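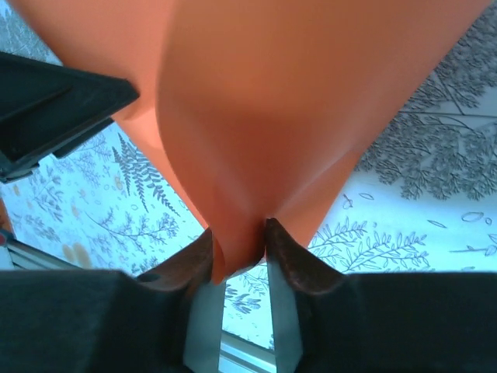
花束ラッピング作業台 点検表(コメント付き)
対象:Famdale 花束加工室 作業台
点検:Edileuza Leite 確認:Ekkachai Petchrat
判定は「良」「要注意」「否」で記入。5月分。

1. 包装紙(オレンジ)
折り目の裂け 良
紙端での手切れの恐れ 要注意
コメント:絞る部分に力が集まるため、先端から破れやすい。紙の縁を指でなぞらないこと。在庫は500枚、棚の下段で平置き。Drurnentの納品分は角が鋭いので、開封時は手袋を着用する。

2. テーブルクロス
たるみ、めくれ 良
汚れ 良
コメント:葉の柄の布は切りくずや小さなとげが見えにくい。目視だけで済ませず、作業の区切りに手ぼうきで払う。 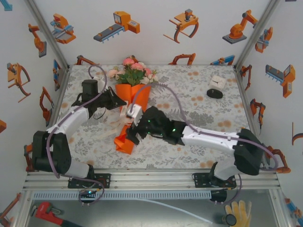
3. 台の下の棚
工具の定位置 要注意
手袋の予備 良
コメント:パイプレンチは左、黄色の手袋は右に置く。レンチの柄が通路側に出ていると足に当たる。配線は白いトレーに収め、棚の上を横切らせない。次回までに是正。担当はLeite。

4. 生花
とげの処理 要注意
茎の切り口 良
葉の傷み 良
コメント:バラは包む前に茎の下半分のとげを取る。先月、Coutinho向けの束で取り残しが2本あった。白系の小輪は茎が細く、ピンクのバラと重ねると折れやすい。色ごとに分けて紙に載せ、最後に寄せる。 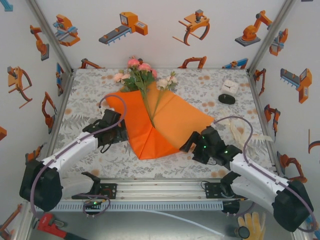 5. 紙の上での仮置き
花の向き 良
茎のはみ出し 良
コメント:花は紙の広い側、茎は細い側にそろえる。仮置きのまま台を離れない。透明な帯状のくずが布の上に残ると滑るので、見つけたらその場で捨てる。

6. リボン
端の始末 良
結びの強さ 良
垂れの長さ 要注意
コメント:結びは紙のいちばん細いところ。強く締めると茎がつぶれる。垂れが長いと台の縁から落ちて引っかかるため、仕上げで切りそろえる。はさみは使用後に刃を閉じ、ケースへ戻す。MimonのリボンはNo.8の幅だけを使うこと。ほかの幅は結びがゆるむ。

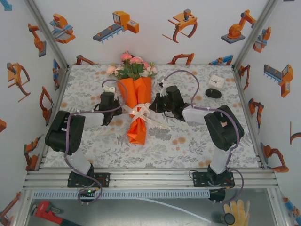
細い部分を半透明の白いリボンで結んだ花束。片方の垂れが長い。

7. 台の右奥の小物
置き場所 良
コメント:小物は奥の隅に寄せ、花の頭に触れない距離をとる。水の入った容器は台に載せない。

8. 床と通路
水ぬれ 良
葉、茎の落下 要注意
コメント:バケツの移動後に床を拭く。落ちた葉は踏むと滑る。通路に段ボールを置かない。

9. 照明、コンセント
手元の明るさ 良
差し込みの緩み 良
コメント:延長コードの許容は3000Wではなく、ラベル記載の値に従う。旧版の表に誤記があったので破棄済み。

総合判定:要注意(使用は継続)
是正事項:工具の定位置、包装紙の扱い、とげの再確認、リボン端の切りそろえ、落ち葉の清掃。
確認者記入:項目3は次回点検の前に写真を添えて報告してください。項目4は作業者全員に口頭で伝達済み。手袋の予備はSとLを追加で発注しました。届いたら棚の右側へ。(Petchrat)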